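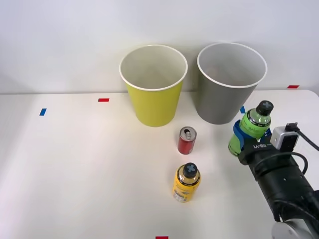
Progress report: drinks container sorting materials, second period

Prepared for the Mamani small grants program by the Castside recycling education project

Summary

The grant of 4000 covers the design and trial of a tabletop sorting kit for school cafeterias and break rooms. Spending to the end of July stands at 3455. The remaining money is set aside for printing and delivery. Work is on schedule except for the bin labels, which are three weeks behind.

Work completed

The tabletop set has been settled. It uses two large paper cups as stand-in bins, one yellow-green and one gray, both with white rims. Drinks containers are placed in front of them for sorting. We kept the cups plain so that each site can decide which color takes cans and which takes plastic.

The first version used shallow trays, and users at two sites found them hard to tell apart from serving trays. The cups take up less of the table and can be stacked for storage. They were ordered through Vendus at the price in the original budget.

Trial sessions were held at Brineo and at the Castside center. Attendance across both sites was 224, against a target of 200. A session takes 21 minutes including setup, slightly longer than planned. Most of the extra time goes to questions about caps and labels.

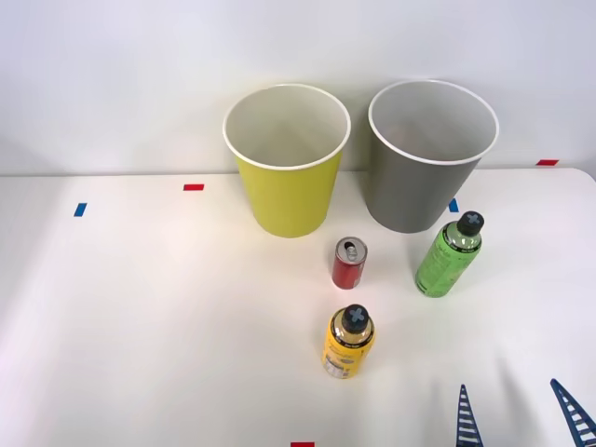 Yellow-green and gray cups with a red can and a green bottle.

Cans caused few problems in the trials. Bottles caused more. People were unsure whether to leave the cap on, and whether a bottle with liquid still in it should be emptied first. Local rules differ on caps, so the instruction card now has a blank line where the site fills in its own rule.

We also reviewed the containers used in the sessions. Bottles with several parts are the most useful for discussion. One has a black screw cap with a ring beneath it, a clear neck, and a label with a black band reading "0 kcal" and "Zero Sugar." 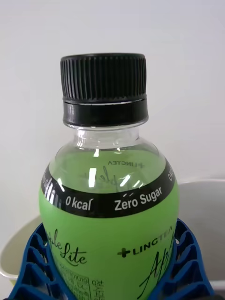
Remaining work

The bin labels need a second proof before printing. The leader's notes will be cut from six pages to four, with the section on caps and labels moved to the front. Delivery to the remaining sites will follow once the labels are approved.

We are not requesting a change to the budget. We ask that the final report deadline be moved back by three weeks to match the label delay.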